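Why Don't We Slide Off Everything? All About Friction
by Ratree Nilsuwan

Go on, rub your hands together really fast. Keep going. Keep going! Feel them getting warm?

You just met friction, and I have to tell you, it's one of my favorite things in the whole world. I know that's a funny thing to have as a favorite (my sister picked otters) but by the time you get to the bottom of this page I hope you'll like it too.

So what is it?

Friction is a force that happens when two things touch and one of them slides, or tries to slide, over the other. It pushes back. If you shove a book across the table, friction pushes the other way and slows the book down until it stops.

A long time ago I thought the book just got tired. I was six, so please be nice.

Bumpy all the way down

Run your finger over a sheet of paper. Feels smooth, doesn't it? If you could look at it under a strong microscope you would see a tangle of little fibers, all going up and down and over each other like a plate of noodles. Wood has bumps too, and so does metal, even the shiny kind.

When two bumpy things press together, they touch at lots of tiny high spots. Some of those spots catch on each other. Some of them even stick a little, the way a piece of tape does, only much weaker. To get things sliding you have to break all those tiny holds, and as the thing moves, new ones keep forming.
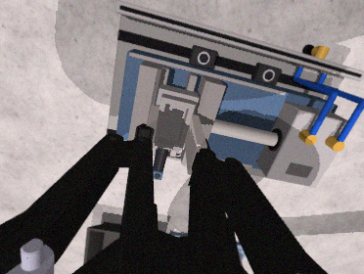
Pressing harder makes more friction. Try it with your hands again. Put your palms together softly and slide them. Easy! Now squash them together as hard as you can and try to slide them. Much tougher, right? More of those little high spots are touching, so there are more tiny holds to break.

You use this all day long without thinking about it. Pick up a pencil and you squeeze it a little. Pick up a heavy mug and you squeeze a lot more. Your fingers work out how hard to press, and if the mug starts to slip they tighten up before you've even had time to say "uh-oh."

Getting started is the hard part

When I was in school in Ralside, we had to move a big box of library books down the hallway. Two of us pushed and it didn't budge. Then a third kid joined in and suddenly off it went, and after that two of us could keep it moving just fine (right into the door of the art room, but that's another story).

Scientists have names for this. The friction that holds something still is called static friction. The friction on something that is already sliding is called kinetic friction. Static friction can usually hold on tighter, so the first shove is often the hardest one. Next time you move a chair on a carpet, see if you can feel the moment when one changes into the other.

When we want more of it

Look at the bottom of your sneakers. They're rubber, and rubber is great at gripping. The grooves help too, by giving water somewhere to go when the sidewalk is wet. Bike brakes need friction as well. You pull the lever, the pads press on the wheel rim or on a metal disc, and the bike slows down. Feel free to thank friction the next time you ride down a big hill. There's a road near my house, Carkberg Hill, that drops 671 feet from top to bottom, and I thank my brakes the whole way!

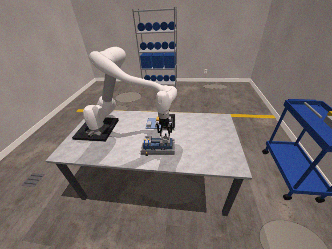 Matches need friction too. Rubbing the match on the rough strip makes enough heat to start it burning. That one's for grown-ups only, so just take my word for it.

And knots! A shoelace knot has no glue in it at all. The lace presses on itself and friction keeps it from sliding loose. Slippery laces come undone more easily, and I have a pair of shiny green ones that I've given up on completely.

When we want less of it

Sometimes friction gets in the way. Doors squeak, zippers get stuck, and the slide at the playground is no fun at all when you're wearing shorts and your legs stick to it.

To cut friction down, you can put something slippery in between, like oil or soap. The oil keeps the bumps on each side from rubbing so much. Or you can use wheels! Rolling usually takes far less effort than dragging, and that's why suitcases have them. 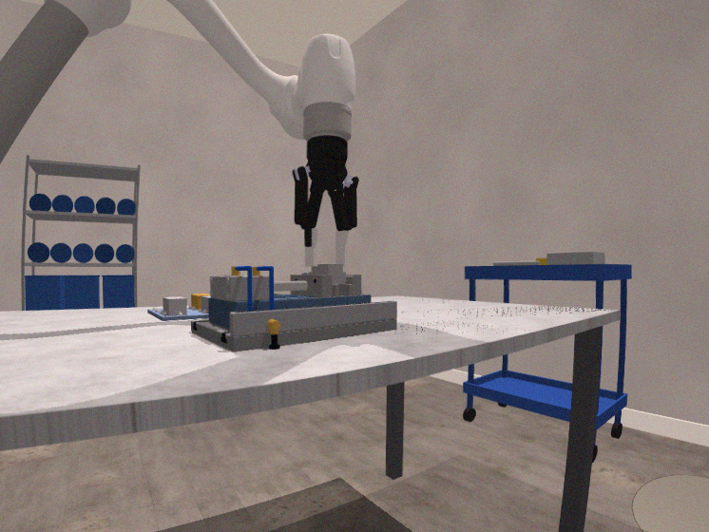
A two-finger gripper over a speckled, pale tabletop.

Try it yourself: the great coin race

You'll need a tray, a coin, an eraser, an ice cube, and a few books.

Line up the coin, the eraser and the ice cube along one short end of the tray. Now lift that end slowly, sliding books underneath one at a time. Watch for which one goes first. Write down how many books it took for each.

When I did it in my kitchen the ice cube zoomed off after one book and landed in my slipper. The eraser hung on until the tray was so steep that I ran out of books and had to use a cereal box.

Once you've had a go, cover the tray with a dish towel and race them all again. Do you think the same one will win? Make your guess before you lift! And keep a sponge handy for the ice.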